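Eruris Manipulation Project
Progress Report to the Program Office, October 21, 2022

Status: behind plan on irregular-object grasping. One fault open, one closed.

Work this period was held up by a recurring fault in the illuminated fingertip pads on the Losbridge cell. During long runs the contact signal drifted upward until the controller read a grip where there was none. The arm then lifted with nothing between the fingers and logged the attempt as a success. Over 600 logged attempts were affected before the drift was noticed, and all of them have been withdrawn from the February baseline.

The drift follows pad temperature. With the lights at full output the signal stays inside limits for the first part of a run and then climbs. Reducing the light level slows the climb but also weakens the contact reading on small, thin items, so it was not adopted as a fix. Bark and split wood remain the hardest items in the set, as the contact patch is small and changes with each approach.
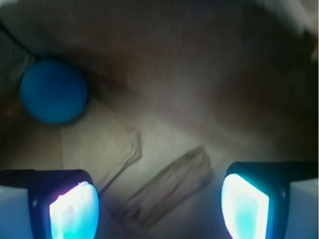 Page 5

Wooden pieces are presented on a flat surface and approached with the fingers open. The controller now takes a fresh zero reading at this point, before the fingers begin to close. In bench tests at Gelham this removed the false grips on wood. It has not yet been shown to hold for smooth round items, where the fault was less frequent to begin with.

A second matter is reported under the safety clause of the agreement. On one run the false grip signal kept the arm from entering its hold state after an operator pressed pause. The arm finished its lift and then stopped. The emergency stop was not affected and no one was inside the guarded area. The pause input has been moved ahead of the grip check in the control sequence -- this item is closed.

Matsuda has been asked to quote for replacement pads with a separate temperature output. Delivery is quoted at 7 weeks from order. Until they are fitted, runs are limited to one pad warm-up cycle, with a cooling period between runs.

Remaining work: repeat the 3000-attempt endurance test with the new zero step, then resubmit the baseline. The request to move the grasping milestone to the next reporting period is in Annex B.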